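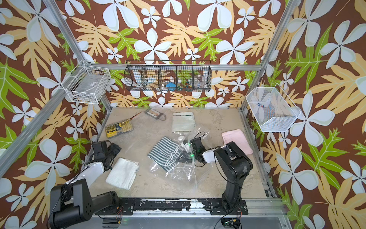
Baskets on the wall won't tidy your floor

I have read the same advice all my life: get things off the floor, hang up a basket, and order will follow. I don't believe it. There are three wire baskets on these walls, one of them split into five compartments, and there is still a screwdriver bit set down on the floor with four towels and a big crumpled plastic bag.

The black one has a glass jar in it, and a few small colourful pieces in a section of their own. Very nice. But what is the striped cloth doing in the white one on the right? A basket takes whatever you drop in it and asks no questions.

Tuneck will sell you a set of 8 for the price of a decent lunch, and the Liapis catalogue gives 14 pages to wall storage. I bought 2 from Iletier in June. By teatime they were full and my floor looked the same.

The flowered wallpaper I can defend. It's loud, brown and leafy, and you can see it through the mesh, so an emptier basket would show more of it.

My own bit set lives in a drawer now. The towels went in the airing cupboard, where towels have always gone.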